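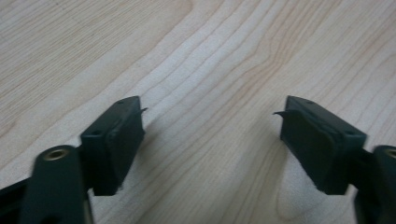

Chapter 6
Spacing: The White Parts Count Too

In this chapter you will
Learn to see the space inside and between letters
Sort the lowercase alphabet into straight, round and open sides
Space a short word by eye, then check it three different ways
Set the gaps between words and between lines
Start the spacing notebook you will keep for the rest of the course

Words to know: counter, sidebearing, rhythm, interval, word space, line space, picket fence

6.1 Why a good alphabet can make a bad word

By now you have a full lowercase alphabet you can be proud of. You have drawn your a until it stopped looking like a squashed o, and your s leans only a little. So you pick a word, let's say "minimal," write it out with all that care, and it looks wrong. The letters are fine! Go back over them one at a time and you'll find hardly anything to fix. But the word has a hole in one place and a traffic jam in another, and your eye goes to those two places every single time.

I love this moment in a class. It's the point where lettering stops being about the pen and starts being about the paper, and most students get better faster in the next two weeks than they did in the two months before.

A letter is a dark shape that traps and pushes around a certain amount of white. The white inside a letter, such as the bowl of an o or the arch of an n, is called the counter. The white on either side of a letter belongs half to that letter and half to its neighbor. When the white inside and the white between look like the same amount, the word settles down and reads as one thing.

Notice I wrote "look like." If you get out a ruler and put the same distance between every pair of letters, you'll get a word that is measured perfectly and spaced badly. Try it with "look." Two round letters set one ruler's width apart will seem to drift away from each other, all that white piling up above and below the place where they nearly touch. Set two straight letters, like the double l in "hill," at that same distance and they'll seem jammed together.

6.2 A very old complaint

People have been grumbling about this for a long time. The oldest book in the teaching collection at the Darwish Library is a writing master's copybook from 1692, and its spacing advice takes up exactly one page. The master tells the student to imagine filling the gaps with sand, so that each gap would take the same amount. That's it. Then he goes straight back to flourishes, of which there are 35 plates.

The sand idea is still the best one I know. It makes you think about area, where a ruler makes you think about distance, and it works for any style: a stiff upright italic, a bouncy brush script, block capitals on a bake sale poster. Some teachers say water, some say marbles. Hauke Nolte, who taught the evening course in Ketum where I first learned this, used lentils. He poured them between big cardboard letters on the floor and had us scoop them out and weigh them on a kitchen scale. Our best word had gaps that matched to within a spoonful. Our worst was "Jerkari," the name of the street outside, and we fought with that capital J for an entire evening.

6.3 Three kinds of sides

You don't need a separate rule for every possible pair of letters, and thank goodness, as there are hundreds of them. You need to know what kind of side each letter turns toward its neighbor.

Straight sides. The left and right of n, m, i, u and h (with l, of course), the left of b, p, k and r, the right of d and q. These stand like a wall and keep all their white in an even strip.

Round sides. Both sides of o, the left of c, d, e and q, the right of b and p. These bulge in the middle and fall away at the top and bottom, so they bring extra white with them.

Open sides. The right of c, e, k and r, both sides of t, f, v, w, x, y and z. These let white flow into the letter itself, and they are where most of your trouble will come from.

What about a, g and s? It depends on how you draw them. A single-story a has a round left and a straight right. A two-story a has a left side that is partly open. Look at your own alphabet and decide, then write the answer next to each letter on your practice sheet. You will be glad later.

From these three kinds of sides we get a starting order, widest gap to narrowest:

Straight next to straight: the widest gap
Straight next to round: a bit closer
Round next to round: closer again
Anything next to open: closest of all, sometimes nearly touching

Start with the first one. Write "nnnn" and adjust until the space between the letters looks the same as the space under each arch. That gap is your interval, and everything else gets judged against it. Next write "nono" and then "noon." If those look calm, you've got the bones of your spacing in place, and every new letter can be tested by dropping it into the middle: "nnann," "nnbnn," "nncnn," all the way down the alphabet.

6.4 Checking your work

Your eye gets tired and starts reading the word when you want it to look at shapes. Use these checks to wake it up again.

Turn it over. Flip the sheet upside down. The word becomes a row of strange marks and the gaps jump out at you.

Cover and slide. Cut a window in a card just wide enough to show three letters. Slide it along the word. In each view, the middle letter should sit comfortably between its neighbors, pulled toward neither.

Squint. Half close your eyes from across the room. A well-spaced word turns into an even gray bar. Dark spots are too tight and pale spots are too loose.

Do all three before you change anything, and mark the spots lightly in pencil. It is so tempting to fix the first gap you see, but moving one letter changes two gaps!

6.5 Before you start the exercises

You'll need layout paper or another thin sheet you can see through, a soft pencil, your usual pen, and a notebook with unlined pages. I use the Gikska pad with 128 pages, but any pad that opens flat is fine. Rule your guidelines at the same height you used in Chapter 5 so you can compare the two sets.

Exercise 6A. Write "nnnn" five times with the gaps very tight, then five times very loose, then five times where you think they belong. Date the page and label your favorite row.

Exercise 6B. Write "minimum," "hollow" and "rafter." Trace each one onto a second sheet, shifting the letters as you go until the gaps agree. Keep both versions, side by side, in your notebook.

Exercise 6C. Find a hand-painted sign near where you live. Sketch its spacing as plain blocks of white, leaving out the letters completely. Bring the sketch to class, along with the name of the street, and be ready to point out the gap you would change first.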